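About Asstead

Asstead is a small label that releases live recordings, mostly electronic, sometimes not. We work out of two rooms above a tile shop in Grastcombe. We started because we were fed up with live albums that weren't very live, and we have stayed fairly fed up ever since.

You'll know the sort of record we mean. The crowd swells up between songs at exactly the same volume each time. The singer never runs out of breath. Somebody has gone back in afterwards and replayed the bass part, and the sleeve says "recorded live" in the way a tin of soup says "home style". We don't think this is a crime. We do wonder who it's for.

Our own rule is that a record comes from one night. If the second half was poor, you get the first half and pay less for it. Overdubs are out, and so is applause from elsewhere. We do mix, and we do cut the dead time when someone is hunting for a lead. Anyone who tells you they put out a completely untouched recording is probably selling you something, and we include ourselves in that.

The first thing we released was Korkov's set from a church hall, a two-piece with a drum machine and far too many pedals. We pressed 303 copies and were told we'd sell them in a week. We sold them in 27 months. The drum machine stops dead in the third track and starts again in the wrong place, and we left it in. One reviewer called this a bold choice, which was kind, but the band were simply waiting for it to come back.

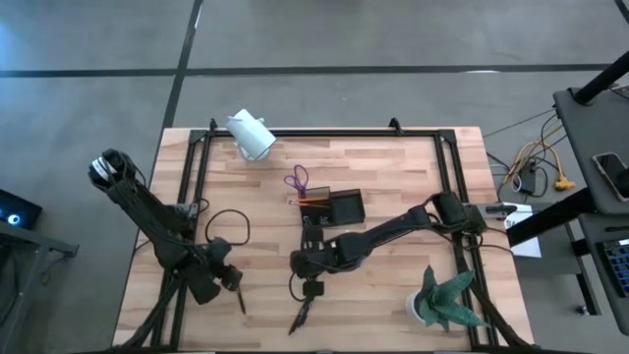
How we work

Bands send us recordings, or they ask us along to a show. We listen to everything that arrives, usually more than once, though we are slow and the queue gets long in January when people clear out their hard drives. Please don't send a follow-up after two days. Please don't send a press release telling us your music "defies genre" either. It will be techno, and we like techno.

If we want to put something out, we offer a short contract in plain words. Costs come off the top, then the money is split down the middle. The artist keeps the rights to the recording and we get a licence for five years. We know that plenty of labels describe their deals as fair, so ask for the contract before you believe us, and show it to somebody who reads contracts for a living.

We don't buy playlist places and we don't trust most of the figures that come with them. Last year a service promised one of our releases a big new audience. It got 2,021 plays in one afternoon, nearly all of them stopping at the same second, and not one sale. We asked for our money back and are still asking.

What we've put out

There are 44 titles in the catalogue so far. The one most people have heard is Ó Flaithearta's late set, an hour of modular synth and fiddle that really shouldn't work and, for the first ten minutes, doesn't. Some of the others are for keen listeners only. A few we would mix differently now – the early ones are too bright, and we've stopped pretending that was on purpose.

Vinyl is done in small runs when we can afford it. We aren't convinced it sounds better. It does sell better at shows, and the sleeves are nice. Everything is also there to download at full quality, and you can hear each record right through before paying.

Getting in touch

Use the form on the contact page. Orders go out twice a week. We don't take visitors without notice, as there is one spare chair.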